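Notes from the Kallberg cell

If you walked past the kitting cell in August and wondered why it was sitting still with its guard door open, that was me, and I'm sorry about the radio. The Kallberg had reached 2,192 hours since its last proper service, and I'd been putting it off because Groltby was shouting for kits (they're always shouting for kits). Then it started setting parts down a hair to the left of where it should, and that settled it.

So I took a whole shift and did the lot. New belt on the wrist, fresh grease, and every one of the 28 screws on the base plate checked with the torque wrench. Two had backed off enough to turn by hand! I've marked them all with paint pen now, so a quick look in the morning will tell you if one has moved.

Once the arm was happy I could get on with the table. The bins are back at the corners, two on each side, with the steel tray in the middle and a clean sheet of white paper laid flat in it. Please leave the paper alone — the vision setup is taught against that white, and bare steel throws glare all over the place.
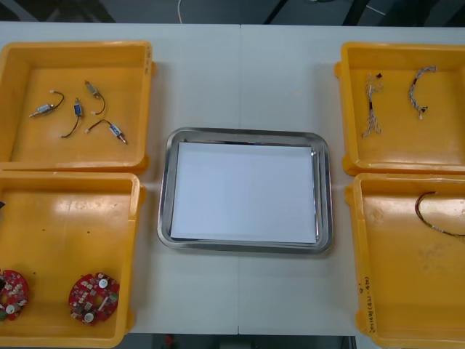

Teaching the positions again took longer than the mechanical work, as it always does. I ran it slow for the first 9 kits with my hand near the stop button, nudged the two left-hand pick points a little, and then let it go at normal speed. The Blackburn folks wanted a 300-kit run before they'd sign off, and we got through it with one stop, which was my own fault for leaning on the light curtain.

A few favors to ask. Wipe the bin floors when you refill them, and put the bins back against their marks. If you hear a clicking from the wrist, write the time in the Clellenetti log and come find me. I'm at the back bench most mornings before the coffee runs out.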